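Nellinis Wrist View Grasping Kit
Item 1149 — for two-finger grippers

The Nellinis kit is a wrist camera mount, a set of gripper fingers and the software for our grasping method. It is made for labs and small automation teams that handle fruit, vegetables and other soft goods of uneven shape. The method was developed at Sasevex together with the Strachan test bench in Zalbridge.

How the method works
Many systems look at the table from above and plan the whole grasp before the arm moves. Our method uses only the wrist camera during the last part of the approach. The policy receives the newest view and the finger opening, and it gives a small correction of the gripper position. When the fingers close, the same view is used to decide if the object is held or if the gripper must open and try again.

Results
We tested the method with 1841 grasp attempts on mixed produce. The policy was trained on 1042 demonstrations, all recorded with the same camera mount which is in the box. Of the attempts, 600 were made on surfaces that we consider difficult, such as thin plastic, netting and folded cloth. On these surfaces the most common mistake was a finger touching a neighbor object before closing. The second was a late stop, when blur in the view was strong. Both cases are marked in the published log, so you can compare with your own setup.

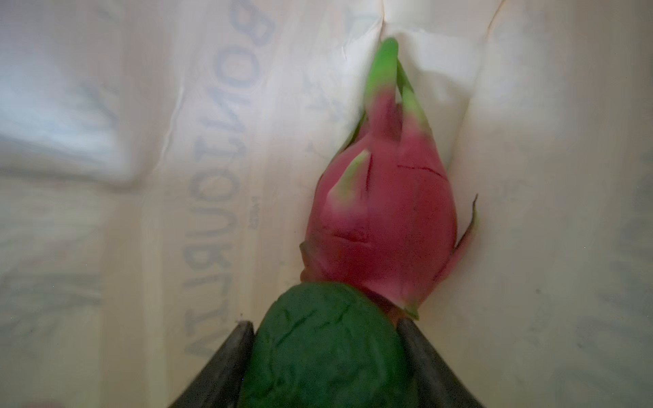 Wrist view with a round green item between the fingers, next to a dragon fruit on a white plastic bag.

In the box
Camera mount with screws
One pair of black fingers
Cable, 600 mm
Trained policy and the test log

Before you order
Please check that your gripper accepts flat finger adapters. Adapters for other types are sold separately. The policy was not trained on wet produce, and we do not recommend it for this use — an update is planned for June.

Spare fingers are ordered in pairs, under the same item number with the letter F.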